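4.2 Simulated workspace for the student teams

The course ran for one term with 19 students, split into teams that kept the same members until the final session in December. Each team wrote its own controller on top of Randolier, the motion library used in our earlier lab classes. All work in this part of the course was done in simulation, so that every team could test code from home at any hour.

Teams received the same starting scene and the same 8 tasks. The first five dealt with reaching and grasping. The rest asked for a placement at a set point on the table, and these took most of the lab time. A task was graded as passed when the controller finished it in two runs in a row without a change to the code. The scene files were frozen on 8/11/22, and later fixes went only into the grading script.

Two teams, Aslow and Drident, planned in joint space. The others set gripper targets and left the joint angles to the library. Figure 5 shows the arm over the table, with the gripper open, and the blue mat and purple cube on the tabletop.
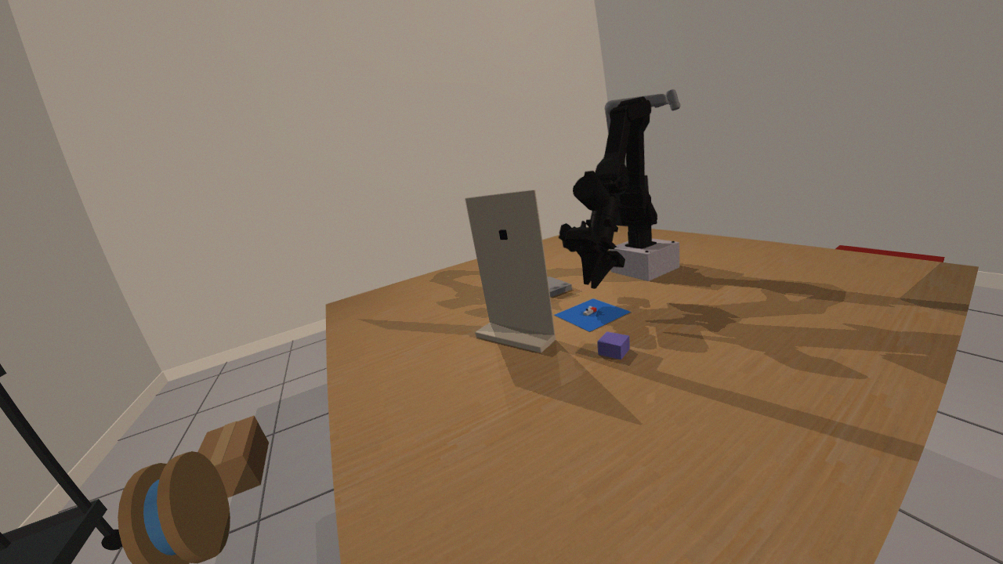
Did the teams need to know how to program before the course? They needed one earlier class in Python, and students without it took a short refresher in the first two weeks.

Figure 5. Simulated tabletop with the robot arm, upright panel, mat and cube.

Grades for the written report were kept separate from the task results and are covered in Section 4.3.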